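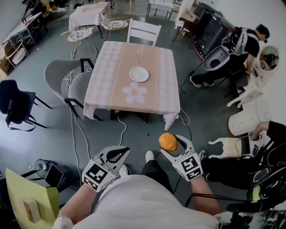 The Gresport hand-held gripper kit was assessed over one quarter with a view to an order for the Prusedville site, and this review is intended for departments preparing an equipment budget for January. Each kit contains a pair of grippers, a charging dock and a carrying case, and costs 1457 euros before tax. Grip on rounded items is good: the curved white jaws close on a round orange object held above a checked tablecloth, with a marker cube mounted at the side of each gripper. The budget should also allow for cabling. Leads crossing the floor between table legs are a hazard in any shared room, and floor covers are not included in the price.

Amber Van Wijk and Jasper Claeys compared the kit with the cheaper Beltance model. The Beltance weighs less, but its trigger is stiff and two operators asked to stop early. Gresport replacement pads cost 83 euros a set – a high figure for a part that wears – and delivery through Verbruggen took six working days.
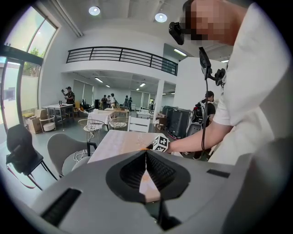
Ridged black finger pads on a grey gripper body, with a wooden table beyond.

Departments should plan for one spare set of pads per pair of grippers. The printed manual is clear on charging and cleaning but gives little help with storage, and the case takes up more shelf space than the catalogue suggests. Roksolana Tkachuk has asked the supplier for a smaller one.

The kit is recommended for purchase, subject to a written price for pads. Orders should be sent to Thijs Cuypers with the cost code and the name of the room in which the equipment will be kept.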